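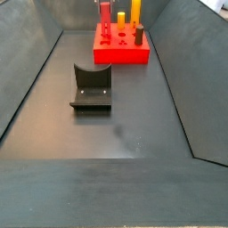
The engineering manager at Prurix does not expect a machine to empty a dishwasher on its own this year. "Chores are hard to automate for the same reason small-parts assembly is hard," the manager said in an interview in May. "The machine has to hold the part the right way up."

Prurix began its handling trials at the Trandstead site with a team of four. Work on pegs and shaped holes is under way, and in one series of 47 attempts, 44 were completed without help.

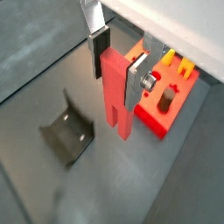 A gripper holds a red forked block beside the peg board.

Asked whether such results would carry over to a kitchen, the manager was cautious. "A drawer of mixed spoons is still beyond us. A shop floor can be arranged to suit the machine. A home cannot."

The company plans to place two units with Igwe, a parts supplier, where they will load trays during the day shift. Staff will continue to check each tray by hand.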